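Outdoor chore robots

Outdoor chore robots are machines meant to carry out routine work around homes, shared grounds and small workplaces without a person steering them. The work includes mowing, clearing leaves, checking paths, and carrying small loads from one building to another. Mowing has been available as a finished product for many years. The other jobs remain only partly solved, and most machines that attempt them still depend on a person who can step in.

The term usually covers wheeled or legged machines that move at walking pace and find their way with cameras, satellite positioning or both. It excludes remote-controlled equipment and fixed systems such as timed sprinklers. Indoor machines, including robot vacuums and kitchen arms, are treated separately, although many of the same questions apply to them.

Path travel

Before a machine can sweep a path or bring a parcel along it, it must be able to follow that path from one end to the other. On dry pavement with clear edges this is now a fairly ordinary task. Rain makes it harder. Wet pavement can reflect the sky, grass edges lose their contrast, and drops on a lens hide or smear parts of the view.
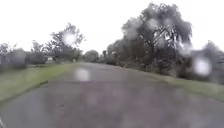
Sachiko Sasaki
Contributing Editor, Household and Grounds Automation
7 June 2022

A person walking in the rain can wipe a pair of glasses or simply look around a drop of water. A machine has to be built for this. Common measures include a small hood over the lens, a coating that sheds water, a wiper, and software trained on pictures with drops in them. Each has limits. Hoods do little in wind, coatings wear off, and wipers add a moving part that can jam with grit.

Software has improved most. Earlier systems looked for the line between pavement and lawn and stopped when they lost it. Later ones label each part of the view as ground, grass, plant, wall or sky, and can often carry on when part of the edge is hidden. They still make mistakes where a droplet covers the point at which the path turns or narrows.

Field trials

Published trials of outdoor chore robots are few, and their results are hard to compare. One of the more detailed was carried out in Dundham under Lawal Igwe, an engineer with the equipment maker Plallis. The trial recorded 504 runs over a single route in wet and dry weather, covering 2268 kilometers in all. The machine carried no tools. Its only task was to reach the far end and return.

Igwe's report separated runs that needed no help from those in which a person had to act, even if the action was only a button press on a phone. It argued that this second group matters most to a household, as a machine that calls its owner out into the rain has saved little labor. Most calls for help came from a blurred view, and a smaller share from wheels slipping on wet grass.
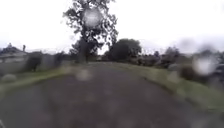 A paved path with grass on both sides, seen through droplets in overcast weather.

A later study by Fernanda Bragança and Abílio Carrilho at the Coelho workshop looked at what happens once the chore itself is added. Their machine followed a path and pushed leaves onto the verge with a rotating brush. Following the path and brushing had each worked well when tested alone. Together they interfered with one another – the brush threw up water and grit, which settled on the camera, and the machine slowed or stopped until it was cleaned. The authors moved the camera higher and shortened each working period to 10 minutes, which reduced the trouble without ending it.

Present abilities by task

Lawn mowing is the most mature of the outdoor chores. The lawn is bounded, the work is repeated often, and a missed strip does no harm. Many models return to their charger when rain is detected, so the wet-weather problem is avoided and the grass is cut later.

Carrying small loads is possible over known routes. The weak points are the two ends of the trip, where a gate, step or door has to be dealt with. Most machines in this group need a person to load and unload them.

Leaf clearing and sweeping are at an early stage. Dry leaves on a hard surface can be moved with fair results. Wet leaves stick to the ground and to the brush, and machines often leave them behind or push them into heaps that must be lifted by hand.

Hedge trimming and the care of shrubs remain largely manual. The machine must judge shape, tell a branch from a cable, and keep a moving blade away from people and pets. Trial machines exist, but they are used under close watch.

Path inspection, in which a machine looks for fallen branches, standing water or broken paving, needs no contact with anything and has advanced faster than sweeping. Its value depends on how clearly the machine can see. 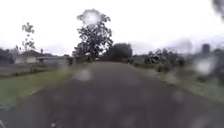

Can a household robot be left to work outdoors in the rain?
For most chores it should not be left alone. A machine may travel a known path in light rain if its maker rates it for wet use, but sweeping, trimming and carrying loads over wet ground still call for a person close by.

Cost and upkeep

The price of the machine is only part of the expense. Lenses, wheels and brushes need cleaning, and batteries lose capacity with age and cold. Sadao Ogura, who managed a shared-grounds program at Fesley, kept a log of staff time before and after 2 machines were brought into service. The hours spent walking the paths fell. The hours spent cleaning and moving the machines took up much of the difference during the first winter, and the balance improved only after a covered charging place was built. By the following December the program had kept its machines for inspection and returned sweeping to its grounds staff.

Safety

Machines used on shared paths are generally expected to move slowly, stop on contact and carry a stop button that can be reached without bending. Rules differ from place to place, and in many areas no rule has been written for machines of this size. Owners are usually held responsible for damage, and some insurers ask that outdoor machines be listed by name in a household policy.

See also

Robotic lawn mower
Machine vision in bad weather
Delivery robot
Grounds maintenance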